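When Marisol Strickland took over the seed store at Dunleavy Meadows in May, she found 28 paper envelopes with no labels on them. "I grew them all on," she says. "It was the only way to find out what they were. Most turned out to be knapweed."

Strickland runs the wildflower nursery on the edge of the reserve, where she raises plants from seed gathered on the site. The work is slow. Yellow rattle has to be sown fresh and needs a cold winter before it will come up. Devil's-bit scabious germinates well but sulks in small pots.

Last year the nursery raised nearly 2,000 plugs, most of them for the wet field beside the Celano road. The field had been cut for silage for years and was mainly ryegrass. "People ask why we don't just buy a bag of mixed seed," Strickland says. "You can do that, and it will flower. But the seed may have come from a long way off, and some of the mixes have garden forms in them. I want plants that already grow in this valley."

She collects by hand and never takes more than 10 per cent of the ripe seed from any one patch. In a poor summer she takes none. The ragged robin has been left alone for two seasons, and she expects to leave it for a third.

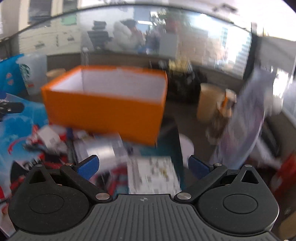
Cleaning is done over the winter, with sieves and a good deal of patience. "Meadowsweet is easy. Sedges are a nuisance — you think you've finished and there's still chaff in the bottom." Once clean and dry, the seed goes into the fridge with a note of the field and the month.

Leilani Rosenthal, who farms the land next door, has put aside two strips for plugs along her ditch. She was doubtful at first. "I thought it would just fill up with docks," she says. "There are docks, I won't pretend otherwise. But the scabious took, and it's holding its own."

Strickland would like 50 more trays and a second cold frame before next spring. She also wants to try great burnet again, after losing the last batch to slugs. "I'll start them higher off the ground this time," she says. "And I'll label them."

We use cookies to improve your visit to this site. By continuing to browse you agree to our use of cookies. Accept | Manage settings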